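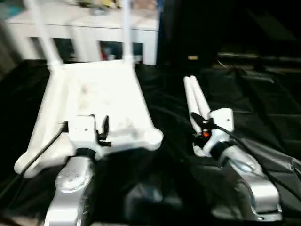

Should a town library charge late fees? Mine shouldn't, and I'd say the same for most places our size.

Mestuncombe took in 925 dollars in late fees last year. That's it. For a whole year of nagging, printed notices, stamps, a line at the desk every afternoon while somebody argues over a dime. I used to work that desk. Hated it.

Deisy Muñoz ran the numbers before I did and got the same answer – the postage alone ate a good chunk. And 101 cards are blocked right now. Mostly kids. A kid with a blocked card doesn't pay up, he just stops coming. Then he's fifteen and the library is a building he walks past.

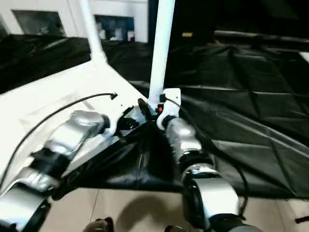
What about the books

Fair question, I get it a lot. Arnulfo Huaranga says without fines people will keep everything forever. Maybe a few will. Ulport dropped theirs in January and lost 13 books since, mostly paperbacks. Bill people for a lost book, fine, I'm all for that. Losing a book costs something. Being four days late with a picture book costs teh library nothing.

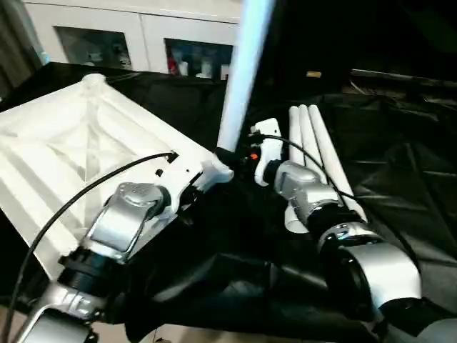
And please don't tell me it teaches responsibility. It teaches people with money that late is cheap. Everybody else learns to stay away. My mother kept us home one whole summer over a fee she could of paid in two weeks.

The vote's next month. Clear the cards first, argue about the wording after. Come at 7 p.m. if you can, they do let people talk.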